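How Do You Learn to Snorkel?

Snorkelling means floating face down and looking at what lives under the water. You breathe through a tube called a snorkel. You also wear a mask and a pair of fins.

Start in the shallow end of a pool. Put the mask on and check that no hair is caught under the edge. Then put your face in the water and breathe slowly through your mouth. It feels odd at first. Most kids need a few tries.

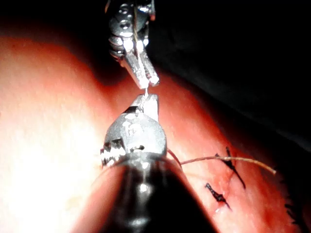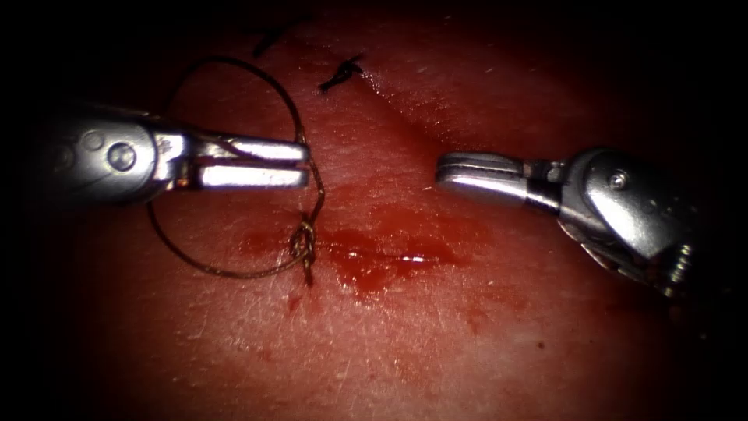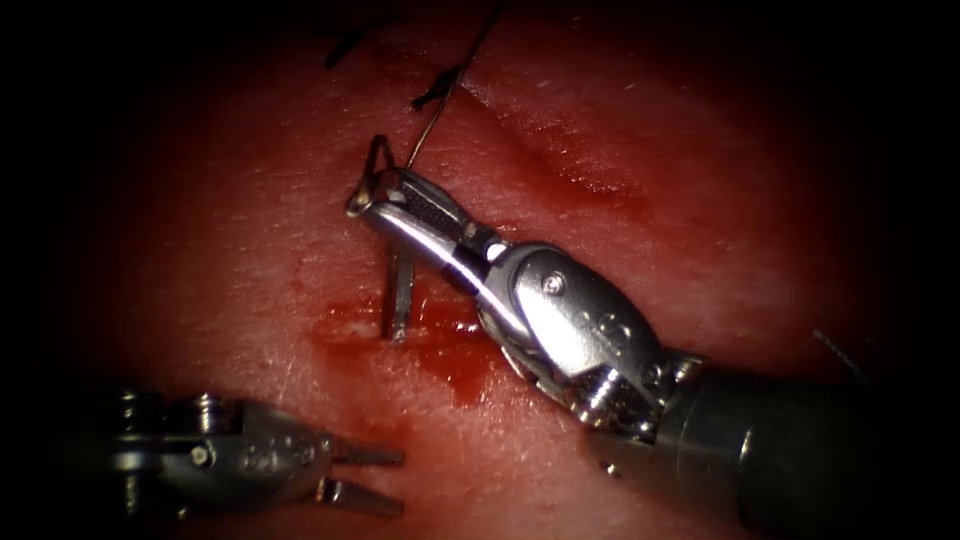
Photos: Heather Baxter / Istonis

Sometimes water gets into the tube. Blow out hard, as if you were saying the word "two", and it will shoot out the top. Practise this until you can do it without lifting your head.

Fins work best with long, slow kicks. Move your whole leg from the hip and keep your feet under the surface.

When you can swim 3 lengths of the pool with your snorkel on, ask a grown-up about trying a calm beach. Always go with an adult and stay close to your buddy. Look at the fish and coral, but don't touch them or stand on them.

Words to know
Buddy: the person you stay with in the water
Fins: long rubber or plastic feet that help you swim

Written by Beverley Pearce
Updated 19 Sep 2024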